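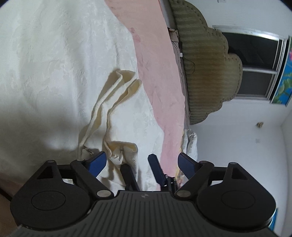 fannigulyas wrote:
I don't buy the "fold it on the bed" advice at all. A bed is soft. Every crease you press in goes straight down into the mattress and pops back up. Use a table.

radoslava_u wrote:
Some of us have a table covered in other stuff, Fanni. I've folded on the bed for years and my closet looks fine.

fannigulyas wrote:
Fine to you, maybe. Do you get square corners on anything bigger than a washcloth?

radoslava_u wrote:
No, and I don't need them. It's a linen closet.

S. Győri wrote:
What bugs me is that Brallstead guide everybody links to. It says leaving a cloth bunched up for 2 hours sets the wrinkles for good. Says who? Shake it out, pull the long sides, done. I've left cotton in a heap overnight and it came out flat enough.

Magdolna Kun wrote:
Cotton, sure. Try that with linen and report back.

S. Győri wrote:
Fair. I don't own any linen. 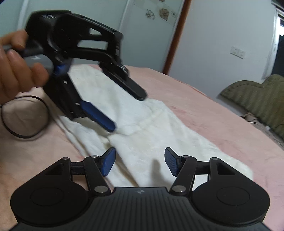
Last edited by dorottya_k at 4:40 PM in October

dorottya_k wrote:
Towels are a different case and I wish people would stop lumping them in with sheets. A crumpled towel on a bed doesn't need smoothing. Find two corners, lift, let it hang, fold in half. I'm also not convinced by thirds. Everyone swears thirds saves shelf space, but the towel is the same amount of towel.

radoslava_u wrote:
It does fit my shelf better in thirds, though. Narrow shelf.

dorottya_k wrote:
Then it's your shelf. On mine, halves win.

fannigulyas wrote:
Still say table.

Magdolna Kun wrote:
Has anyone tried the Rodavik folding board? They want roughly 200 for it at the store near me and I can't see what it does that my arms don't.

S. Győri wrote:
Save your money. Or get Fanni a bigger table.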